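Rhea Ocampo does not own any cling film and would like the rest of us to stop buying it. She said so in the first minute, before I had taken my coat off, and she said it again as I was leaving. In between I tried to find out whether she could back it up.

Ocampo runs a home storage course out of a former shoe shop in Raltcombe. It costs £149, lasts two evenings and promises to halve what you throw in the bin. You leave with a set of waxed cloths, a grease pencil and a chart for the inside of the fridge door. She came to it from school catering, where she worked for most of her adult life, and she talks about leftovers the way some people talk about football.

"People think the wrap is doing the work," she said. "It isn't. They wrap half an onion, they put it at the back, and it goes off behind the milk. All they've bought is a nicer-looking bin bag."

It is a good line, and I suspect it has been used before. I asked where the promise to halve your waste came from. She said it was based on 200 households who had filled in a form after taking the course. I asked who had checked the forms. She looked at me kindly.

"They filled them in themselves. It's their bin."

So the people who had just paid £149 were asked whether it had worked, and they said yes. I put it to her that this was not much of a test. She agreed rather faster than I had expected, and said she would like a better one if I knew anybody who would pay for it. The claim is still on her leaflet, in capitals.

Her view of cling film itself is harder to pin down. At one point she called it "a swindle", and at another she admitted it does a better job than waxed cloth on a cut melon. She won't put cloth near raw meat at all. When I asked what she uses for a bowl of soup, she said a plate on top, which is what my mother did and what I do, and neither of us has ever charged for it.

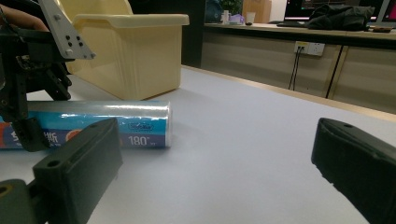
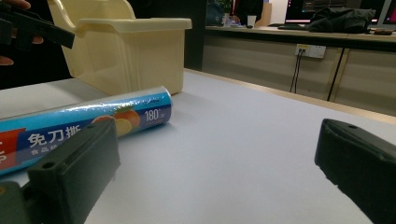 What about people who live alone, I asked, and cook once for four nights? A plate on every bowl means nothing stacks, and a rented flat in Holtaven doesn't come with a fridge the size of a wardrobe.

"Then you want boxes," she said. "Square ones, all with the same lid. Throw out the round ones."

Throwing out perfectly good boxes in order to cut down on waste seemed to me an odd place to start. Ocampo said she meant give them away. To whom, she didn't say. Every charity shop I know has a shelf of lidless tubs already.

She was on firmer ground with dates. She thinks most of us mix up "best before" with "use by", and treat the first as an order when it is only a guide to quality. She showed me a tin of chickpeas from Saithong, a small importer she likes, that was three months past its best before date, and opened it for our lunch. They tasted of chickpeas. I had no trouble afterwards, though I wouldn't call one lunch proof of anything, and I told her so.

"You're very hard to feed," she said.

We got on to money, which I had been saving up. The waxed cloths come from a firm called Stutodden, and they are sold on her website as well as handed out on the course. Does she get a cut? She does. Does she tell people? "If they ask." I said that most people wouldn't think to ask, and she said that most people weren't journalists. She has since added a sentence to the order page, and sent me the link to it at six in the morning without any message.

I had expected to come away thinking the whole thing was nonsense. Some of it is. The chart for the fridge door tells you to keep bread in there, which makes it go stale faster, and when I raised it she said there had been "a lot of letters" about the bread. The grease pencil, on the other hand, is just a way of writing the day on a box, and I have been doing it since February with an ordinary marker and a bit of tape. I waste less rice. I can't say whether that is down to Ocampo or to the fact that I was about to write an article on wasting rice.

What bothers me is the price. Take away the cloths and you have a handful of habits that would fit on a postcard: write the day on it, put the old food in front, look before you shop. I asked whether she would ever put out the postcard for nothing.

She thought about it for longer than she had thought about anything else. "They wouldn't do it," she said. "If it's free it goes in the drawer. They pay me, so they go home and do it – for a while, anyway."

How long is a while? She hasn't asked them. The forms go out at the end of the second month, and after that nothing more is sent.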